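Ticket 186: Picking demonstration stops during visitor sessions (Workstead, Mbwambo Building, Bay 4)
Opened by: Demonstration Support Desk. Assigned to: Robotics Workshop. Priority: High. Status: Resolved, follow-up open.
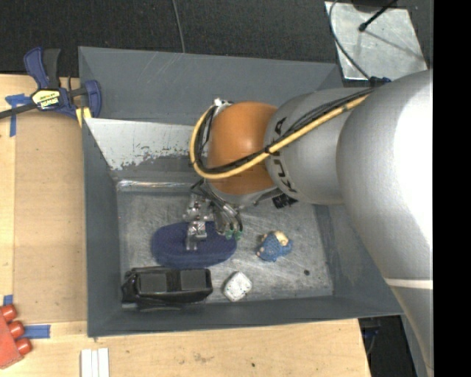 Summary of the fault
The bin-picking demonstration in Bay 4 stopped without warning during the rehearsal for the Codlow schools visit. The arm halted above the bin, the Plivier operator screen showed message 138 ("No valid approach"), and the cell had to be restarted by hand. The same message was recorded on two further occasions in the same session. The visit is booked for July 1, 2025 and the demonstration is part of every group's route through the building.

The safety system was not involved. The emergency stop was not pressed, the barrier was closed throughout, and the arm came to rest in a controlled manner each time.

Equipment concerned
KUKA arm with orange wrist section and metal gripper assembly.
Dark grey open-topped metal bin, held to the work surface with a bar clamp.
Plivier picking software, Bay 4 installation.
Demonstration objects: navy blue textured oval item, black elongated item, white block with rounded corners, blue toy figure with a knobbly body.

Reported by the presenter
The demonstration ran normally with the oval item and the white block. The stops came when a visitor-style request was made for the blue toy or for the black item. On one attempt the arm moved towards the toy, paused and returned to its waiting position before the message appeared. On the others it did not leave the waiting position. The presenter filled the gap with the talk on joint movement but asks that this should not be relied upon, as the younger groups have a short slot and will expect to see an object lifted.

Log

Entry 1. Demonstration Support Desk
Ticket opened. Presenter advised to leave the cell in manual mode and to place the "Demonstration paused" sign on the barrier. Recorded message text copied into the ticket. The desk asked whether anything had been moved in the bay after the last successful public session in May. The presenter was not aware of any change.

Entry 2. Robotics Workshop
Attended Bay 4. Restarted the Plivier software and repeated the presenter's sequence with the same objects. The oval item and the block were picked. The toy was refused with message 138. The fault is therefore repeatable, and a loose connection is thought unlikely. Connectors on the arm were nevertheless checked and found secure.

Entry 3. Robotics Workshop
Checked the yellow and black cables at the wrist. They form a loop on the side of the wrist, and it was asked whether this loop could be catching on the rim of the bin when the gripper turns. The arm was driven slowly by hand through the full approach to each object. The loop cleared the rim in every position tried. No adjustment made. The routing should be looked at again if a taller bin is ever fitted.

Entry 4. Robotics Workshop
Compared the bin position with the layout drawing kept in the bay cupboard. The bin was out of position. The corner held by the clamp agreed with the drawing, but the opposite end had turned towards the front of the work surface. The software still held the former position, and so treated objects on that side as lying too close to a wall. This would account for the refusal of the toy. The clamp itself was tight. One clamp holds one corner, and the bin is able to swing slightly if it is leaned upon or knocked during cleaning.

Bin returned to its drawn position. Position check run and saved. The toy was then picked at the first attempt.

Entry 5. Demonstration Support Desk
Presenter informed. Presenter asked whether the black item could also be confirmed, as it was chosen often by the previous visiting school. Ticket kept open.

Entry 6. Robotics Workshop
The black item was tested in several positions. It was picked when placed in the open part of the bin and refused with message 138 when placed in the near left corner. With the bin now correctly set, this refusal is considered to be proper behaviour: the gripper needs room on both sides of the item, and the corner does not give it. No software change is proposed.

Entry 7. Robotics Workshop
The floor of the bin was considered as a possible second cause. The metal is scuffed, with bright worn patches, and the overhead lights are reflected in it. The camera view on the operator screen was compared with the main lights on and with the rear row switched off. Detection of the white block was steadier with the rear row off. The difference was small and did not produce message 138 at any point. A matt lining has been requested as a separate item and will not be fitted before the visit.

Entry 8. Demonstration Support Desk
Full rehearsal held with the presenter, using the timetable for the Codlow groups. All requested objects were lifted and released. No messages were shown. The presenter confirmed that the demonstration may go ahead.

Cause
The bin had turned on its clamped corner and no longer matched the position held in the software. A second group of refusals was caused by placing the black item in a corner.

Action taken
Bin realigned and position check saved. Presenter's notes amended. No parts replaced.

Instructions for presenters until this ticket is closed
1. Before the first group enters, run the position check from the Plivier start page and wait for the green result.
2. Do not lean on the bin or use its rim as a rest when changing objects.
3. Place the black item away from the walls. The other objects may be placed anywhere on the bin floor.
4. Switch off the rear row of lights once the group is seated.
5. If message 138 appears, select Clear, ask the group to choose a different object, and continue. Do not open the barrier.
6. If the message appears 3 times in one session, end the demonstration, move the group to the next stop on the route and telephone the desk, quoting this ticket.

Wording for visitors
Where the arm refuses an object, presenters may say that the system has looked for a safe way to reach it and has not found one. Groups should not be told that the robot is broken. Questions about the make or cost of the equipment should be passed to the desk in the usual manner.

Outstanding
Second clamp for the opposite corner of the bin: ordered, delivery awaited.
Matt lining for the bin floor: request passed to Workstead stores.
Layout drawing: to be reissued with the bin corners marked, and a copy fixed inside the cupboard door.

The ticket will be reviewed by the Robotics Workshop when the second clamp has been fitted.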